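Corrugated box

A corrugated box is a shipping container made from layers of paper. In everyday speech it is usually called a cardboard box, although people in the packaging trade tend to keep the word "cardboard" for thinner, single-layer stock such as that used for cereal cartons.

Structure

Corrugated board has a wavy inner layer, known as the medium or fluting, glued between flat sheets called liners. Single-wall board has one layer of fluting and 2 liners. Double-wall board adds another layer of each and is used for heavier goods. The air spaces give the board stiffness and some cushioning at low weight. Boxes are normally cut so that the flutes run up and down the side walls, where they carry the load when boxes are stacked.
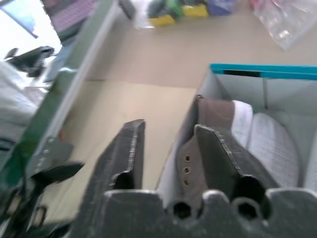

The most common design is the regular slotted container. All of its flaps are the same length, and the outer pair meets in the middle when closed. The box is shipped flat, with one side seam already glued, stapled or taped. Other designs include the full-overlap box, the telescoping box with a separate lid – often used for clothing and produce – and the die-cut mailer, which folds together without tape.

Color and printing

Most boxes are brown, the natural color of unbleached kraft pulp. White liners are made from bleached pulp or have a white top layer. Gray board often contains a large share of recycled fiber. Simple marks are usually printed by flexography, while detailed pictures may be printed on a separate sheet and glued on.

Reuse and recycling

Used boxes are flattened, baled and pulped again. The fibers get shorter each time, so mills add some new pulp to keep the board strong. Wax coatings and food grease can make a box unsuitable for recycling. Damp board loses much of its stacking strength, and boxes in long-term storage are best kept off bare floors.

See also: Folding carton, Kraft paper, Pallet

Last edited 26 Mar 2026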